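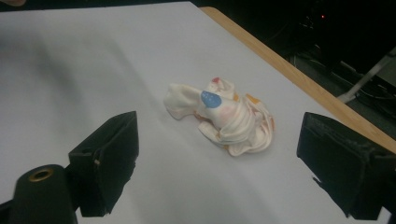
February, 4:10 pm. Remand tracker, cleaning pass on the district court lists

Finished reading in the Lanance court lists. 950 rows after removing duplicates, 109 of them with no next hearing date. Most of the gaps come from the scanned lists, where the clerk wrote the date over the column rule and the text reader dropped it. I filled in nothing by hand.

Problem with repeat remands. When a suspect is sent back to custody a second time, the Usman registry issues a new line under the same case number, and our matching script treats it as a second suspect. Changed the key to case number plus initials plus date of first appearance. Bautista Fuentealba ran it against the old table: 4 false pairs left, all in bail cases with more than one accused. Listed in the notes column.

Charge field is still a mess. "Publication" and "online statement" are used for the same section of the code at Usman but not at Hatus. Left them separate until Austra Rimkutė has checked the charge sheets. Do not merge.

Ivard export failed 2 times with a character error, then went through after I set the encoding by hand. Cause not known – old export kept on the shared drive.

To do: re-scan the Hatus pages at higher resolution, add a column for the magistrate's order (remand, bail, discharge), ask the Usman registry how they record a suspect produced by video link.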